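Grip width from the fingers, part two

The width estimate in Clotus was off again, so I spent most of September on it. The old code read the finger gap from a single threshold and it fell apart whenever a bright window was behind the fingers. Yellow goes almost white against daylight.

I pulled 1640 frames shot indoors and marked the inner edge of each finger by hand. Slow work. In 145 of them I couldn't place the edge myself, so I dropped those.

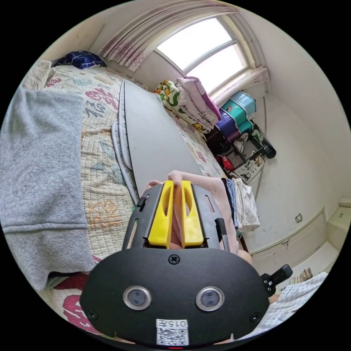
The new version fits a line to each finger and takes the distance at the tip. It also keeps the last good value for 2 frames before it reports a gap, which stopped most of the flicker in the Pai viewer. The slots in the fingers gave me trouble for a while — the fit kept locking onto the slot edge, and masking out the middle fixed that.

Giorgia Gatti found a bug in my export script too. It started a new index after frame 1837 and the timestamps drifted from there on. If you pulled the files before the fix, pull them again.

Next is exposure. I want to try setting it from the finger area only and leave the rest of the view alone.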